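Herkham laundry and amenity changes from December

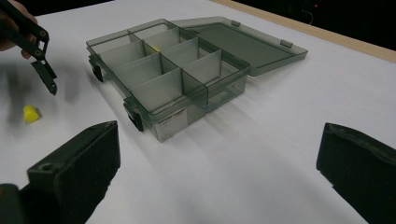 Organizer box, eight compartments, lid open.

Guest services at Herkham Lodge will move to a revised in-room supply schedule in December. The lodge has 216 rooms across the Parri and lakeside wings. Parri changes over first, as its linen rooms were refitted in the spring.

Single-use toiletries will be withdrawn and replaced with wall-mounted dispensers supplied by Zamen. Each dispenser holds enough product for more than 40 guest nights at current consumption. Cartridges are sealed and are not to be topped up on the floor -- empties go back to the linen room for collection.

Towel changes will default to every third day. Guests who want daily service can request it at the front desk or through the Jokamix in-room tablet before 10 a.m. Requests made after that time carry over to the following day's run. The tablet software has been installed in 166 rooms; guests in the remaining rooms should dial 13 from the bedside phone.

Sewing kits, razors and dental kits stay available at no charge, on request only. Colour-coded door tags will be discontinued once a wing has changed over.

Huw Penry, rooms division manager, is taking questions from tour operators and group organizers. Contracts that specify daily linen service will be honoured as written until they come up for renewal.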